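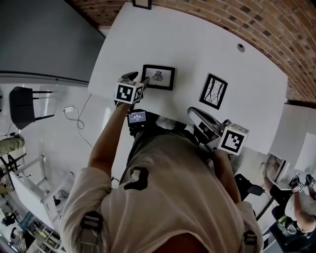

Section 4: Laying Out and Hanging Your Frames

Take your time with this part, friends, it's the fun one!

1. Clear a table and lay the frames face up, side by side, till you like how they look together.
2. Hang the small one first and live with it a little while.
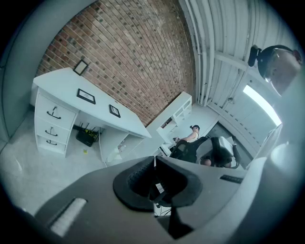 Fig. 4. One small frame on the brick, two more on the desk.

3. Nudge it straight (brick does love to tip a frame).

CAUTION: Wear eye protection when drilling mortar.

Bastwood Frames, Doltville | Contact | Back to top
We use cookies. OK

Comments
Ashwin Varghese: Mine still leans a bit. Felt dots helped!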